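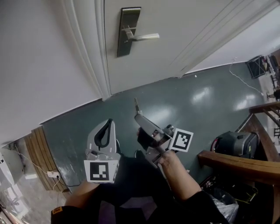 Carolina Pinheiro
Do the door before the floor. If you recoat first you will be kneeling on new coating to take the lever off, and one dropped grub screw will mark it. Also measure the backset before ordering anything. A long plate hides a lot of old holes and the replacement is never quite the same length.

slatwall_c
Thread starter
Posted 15/06/2020

Noted on the order. For anyone joining from the other thread, this is the back room, with the raised green floor and the step down to the tiles. Jobs as they stand:

1. Lever and long plate on the white door. The lever does not spring back fully when released. Plate is the dark rectangular type, lever is brushed finish. The plan is to swap for a lever on a round rose.
2. Floor. High gloss, dark teal green. Glare under the ceiling lights is the complaint. I want satin.
3. The slatted timber edging along the drop to the tiles. Sound, but it needs a clean and a coat of something.
4. Cables. One white lead runs loose across the floor and the power board sits on the ground.

Plate measures 185 mm long. I have not had it off yet.

Cristóvão Salgado
Droop on a lever is nearly always the return spring. On the long plates it is usually a cassette behind the lever, sometimes the spring is in the lock case and the furniture is unsprung. Take the furniture off and turn the follower with a bit of spindle. If it snaps back firmly, the case is fine and the fault is in the plate. If it is lazy, the case is gone and no new lever will fix it.

I would not go to a rose. A 185 mm plate covers the spindle hole, the key hole and whatever the last person did with a spade bit. A rose covers the spindle hole. You will be filling and painting the door face, and filler over a hollow core is poor value for the effort.

slatwall_c
Door is solid going by the sound of it. I take the point on the key hole. A matching key escutcheon goes below the rose, so that one is covered either way. It leaves the screw holes.

Carolina Pinheiro
Four screw holes in a solid white door is a twenty minute job. Two-part filler, 180 grit, prime, two coats of enamel. I disagree with Cristóvão on this. Where plates get ugly is paint: every repaint goes around the plate, the build-up leaves a ridge, and you can't swap to a shorter plate later without sanding the whole outline back. At least with roses you only do it once.

Cristóvão Salgado
The ridge argument cuts both ways. You will have the ridge to sand the day you fit the roses.

Carolina Pinheiro
Yes. Once.

kerf_and_co
Before anyone orders: check the centres between spindle and key. Not all the rose sets come with a separate key escutcheon of the same diameter, and on a short-centre lock the two can clash. I had a Zonetti rose and escutcheon that overlapped by 2 mm. Ended up filing a flat on the escutcheon, which looked exactly how you would expect. The Ranley sets I used after that had a smaller rose and cleared. Check the through-bolt positions as well, as some lock cases have no clearance holes for them and you end up drilling a case full of levers and grease.

slatwall_c
Good, that is the sort of thing I needed. I will measure centres when the plate is off.

Floor. I had a quote in May for grind and recoat: 1747 all up, including edges. The alternative from the same contractor was a screen-back and a satin topcoat for 1585. The difference is small enough that I wonder why anyone takes the second option.

dulux_denier
What is the existing coating? Nobody can compare those quotes without knowing. Could be epoxy, could be paving paint, could be sheet. If it is sheet vinyl with a gloss finish the grind quote makes no sense at all.

slatwall_c
Two-part coating over a sheet substrate, according to the handover notes. I have not verified it. It wipes clean and has not lifted anywhere I have looked.

dulux_denier
Then verify it. Rag with xylene in a corner behind the door, hold for thirty seconds. Softens and comes up green: single pack, and a two-part satin over the top is likely to wrinkle it. No change: two-part, and you can screen and recoat. Ventilate and wear gloves.

If it is sound two-part, grinding is a waste. You would be removing a good film to put down another one, and over a sheet substrate you run the risk of cutting through. Screen it to a uniform dull, vacuum, wipe, topcoat.

Cristóvão Salgado
Agree with that. Grinding over sheet is asking for a repair bill.

fenwick_flooring
I do this for a living and I would disagree, slightly. Satin topcoats over dark colours show lap marks. Green, navy and charcoal are the worst. If the contractor is rolling clear satin over dark gloss, ask what roller nap and whether they back-roll with a second person. One person rolling clear satin over that colour will leave bands you can see from the doorway, and you will only see them under the same lights that give you the glare now. Pigmented satin is more forgiving than clear. It would be my preference regardless of which prep you go with.

The price gap is small for a reason I would ask about. Either the grind is cheap, meaning a light pass with a worn disc, or the topcoat is dear.

dulux_denier
Pigmented is a fair call. Colour matching an aged teal is another matter.

fenwick_flooring
It does not need to match if you do the whole floor. It stops at the slatted edging.

slatwall_c
Whole floor, yes. It stops at the slats on that side and at the walls on the others.

Has anyone considered just changing the lights? The glare is from the fittings overhead. Wikström do a prismatic diffuser panel that would fit most recessed frames. Cheaper than either quote.

kerf_and_co
Diffusers soften the edge of the hot spot, they do not remove it. A gloss floor will still reflect whatever is above it. You would get a bigger, dimmer patch. Whether this bothers you less is a matter of taste. I would buy one panel and try it before committing.

Carolina Pinheiro
Seconded. One panel is a cheap test. If it gets you most of the way, leave the coating alone. Gloss is easier to mop than satin, and dark satin shows footprints.

fenwick_flooring
Dark anything shows footprints.

slatwall_c
One panel, then decide. Moving on to the slats. Light brown, vertical. Was going to use hardwax oil.

Cristóvão Salgado
Depends what is on there. Oil over lacquer does nothing except stay sticky. Drop of water test: beads and sits, it is sealed. If sealed, sugar soap, a stiff nylon brush along the grooves, rinse, dry, then leave it. I doubt it needs a coat. Keep the mop water off the bottom ends on the tile side, that is where slats go black.

kerf_and_co
Mask the slats before any floor work. Coating creeps into the gaps by capillary action and you will not get it out. Tape along the top edge is insufficient; run film down the face.

slatwall_c
Will do. Cables last. The loose lead crosses the floor and comes down from the wall side. I have a few lengths of Takby adhesive trunking, D profile, white. Intention is to take it along the foot of the wall and past the door.

Carolina Pinheiro
Past the door how? If it crosses the opening, D profile is a trip edge. Go up and over the door frame. It is white on white and you will stop seeing it in a week.

dulux_denier
Do not stick anything to the floor coating until you have settled the recoat. Adhesive residue under a topcoat will fisheye. Same goes for double-sided tape under the power board. Screw it to something vertical. A board on the floor next to tiles that get mopped is the item I would fix first out of the whole list.

Cristóvão Salgado
Keyhole slots on the back of most boards. Two pan heads, slots oriented so the plug weight pulls it down onto the screws. Check there is no cable in the wall first.

slatwall_c
Revised order then: power board up, lead over the frame, plate off and spring test, diffuser trial, xylene test, and only then ring the contractor. Slats get sugar soap whenever.

kerf_and_co
Take a rubbing of the lock case with the plate off, spindle, key and bolt holes, pencil and paper. Saves a second trip when you are standing at the counter.

slatwall_c
Plate came off this morning. Follower snaps back firmly, so the case is fine and it is the cassette, as Cristóvão said. No extra holes behind it. The paint ridge is there and it is worse than I would like.

Cristóvão Salgado
Then a new spring cassette goes in and the plate goes back over the ridge.

Carolina Pinheiro
Or you sand it and fit roses.

slatwall_c
Centres measured, rubbing done. Will post what fits.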